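The Galbraith comparison was a trial of hand-held robot grippers run by the engineering firm Baltidum in September 2019. It set out to settle which of two finger designs, the Justura and the older Rineck, gave cleaner demonstrations for training robot arms. It settled this to the satisfaction of one of its two authors.

Walid Hijazi and Morag Hepburn drew up 16 household tasks, most of them involving cloth, a material that had defeated every gripper the firm owned. Each task was repeated seven times per design. Folding was scored on a scale of 0 to 3, the top mark being reserved for work a guest might be shown.
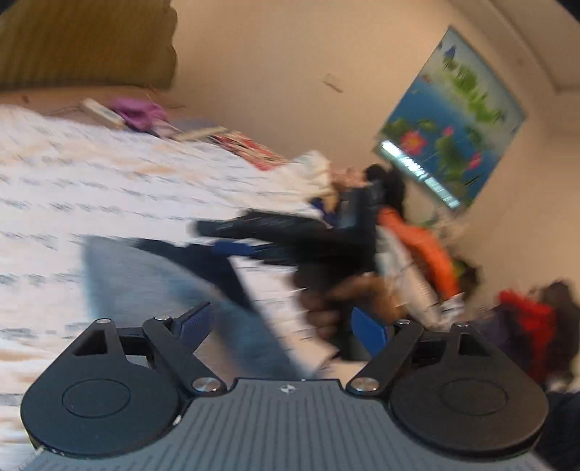
A hand-held gripper with blue finger pads; a second device is in use over the bed behind it.

The Justura came out ahead on thin fabrics, the Rineck on anything with a thick hem. Hepburn blamed the gap on pad stiffness. Hijazi blamed the scoring, which Hepburn had written.

A follow-up with a wrist-mounted camera was planned for the next June. The report lists it under "ongoing work," where it remains. Baltidum later adopted the Justura pads on the Rineck linkage, a combination the trial had not tested.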